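Kitchen counters, round two! Last time I put up a page of counters I got more mail than I have about anything else on this site, and most of it asked for the same thing: more corners, more hardware, fewer grand views. So the new gallery is all close-ups and crowded countertops, which happens to be my favorite way to look at a kitchen anyway.

I've been collecting these since January and I'm nowhere near tired of it. Dark metal is everywhere this year and I'm completely on board. It looks wonderful next to pale stone, and it doesn't mind sharing a room with a bit of color.
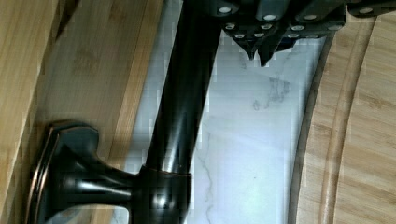

The faucet, dark bronze with coppery edges on the lever. I love that glint! 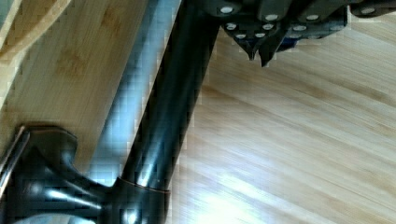 Long, glossy and nearly black, with a sculpted base.
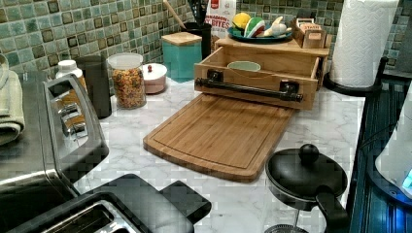 My own counter is 32 inches of usable space between the stove and the wall, and for years I treated it as a parking lot for mail. Murali Rai, who built my shelves, finally talked me into going up instead of out, and what a difference! I've been sketching a stand for my own corner ever since, and the wooden one with the drawer has gone straight into the sketchbook: a flat top for a plate, a pull-out box below, and that black pipe-style handle across the front (which I would happily put on every drawer I own). I want mine just deep enough for four bowls and the good napkins. I'd copy the turquoise canister with the wooden lid, too, because a single bright thing in front of a dark crock does so much for a corner.

The tile deserves a word as well. Small squares in teal, sage and olive-brown, all mottled, so no two stretches of wall look quite the same. Vasanthi Sundaram wrote to me after the first gallery to say she'd been scared of mixed tile for ages and then did her whole splashback in it over a long weekend. She used up to 600 little squares and says she'd do it again tomorrow. Send pictures, Vasanthi!

Next gallery will be pantries, the messier the better. If you have a shelf you're proud of, or a jar collection that has gotten out of hand, write to me through the contact page and tell me what's in it.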